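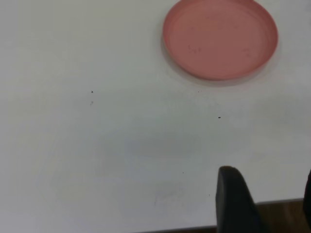
Notebook, 4/4/21 - packing trial for the Dikasau trip

Sunday, so I had the shop to myself except for Lewis, who was in to collect his bike and stayed three hours to give me advice.

Goal for today was to get the whole load under the 16 kg limit on the small plane, hand luggage included, and see whether the repaired duffel holds. Departure is still the end of April if the permits come through. Morven says they will. Morven also said that last year.

First weigh-in: 41 on the hanging scale. I checked whether it was set to pounds. It was set to pounds. Switched it over, got a shade under 19 kg, and felt much better for as long as it took me to remember that 19 is also too many.

What came out, in order of how much I argued:

Second pair of boots. No argument.
The camp stool. Some argument. Lewis pointed out that there are rocks in Dikasau and that people have sat on them.
Hardback guidebook. I have photographed the pages I want and will now never look at them again.
The Golteck stove, in favor of the little one Jeanie lent me. Hers takes longer to boil but packs inside the pot. Need to ask her which canister thread it uses before I go buying the wrong one a second time.

Second weigh-in: 16.4. Took out one of the two towels. 15.9. Put the duct tape back in because I don't trust the duffel, and got 16.0 on the nose. I am told the airline's scale is "approximate," and I can guess in which direction.

Duffel repair

The seam along the bottom went last fall, on the ferry ramp, in front of everyone. I restitched it in January with the heavy thread and ran a second line about a quarter inch in. Loaded it today, hung it from the beam by both handles, and left it for 40 minutes while I had lunch. No movement at the seam. The left handle, which I had not touched and was quite proud of, has started to pull at the rear anchor. So that's the next job. Box stitch with a webbing patch behind it, and do the right one to match while the machine is threaded.

Note for whoever uses the machine after me: tension is up at 7. Please put it back before you hem anything you like.

Rain cover

Tried the Clistar cover over the full bag. It fits if you don't use the side pockets. The side pockets are where I keep everything. Ran the hose on it for a few minutes in the yard and the top stayed dry, but there was a damp patch underneath where the elastic gapes. Ingrid's suggestion is a trash bag liner inside and forget about the cover. She has been right about this on two trips, which makes it hard to keep disagreeing with her. I'll take the liner and leave the cover on the shelf.

Route

Rory sent a revised plan last night. We now spend the second night at Haldane instead of pushing on, and the bus is the early one. I don't love the early one. It does mean we get to the landing in daylight, and the last time we did that part in the dark I walked confidently into a goat pen. Wrote back yes.

He also asked if I could carry the group first aid kit. Haven't answered. See weights, previous page and this one.

To do before next weekend:
- left handle, then right
- thread question to Jeanie
- find the other tent pole bag (Lewis swears he returned it)
- reweigh with the boots I'm wearing on my feet and the heavy jacket in my hand
- passport photo, the old one has been refused on grounds of expression

Scale is back on its hook and set to kilos. Leave it there.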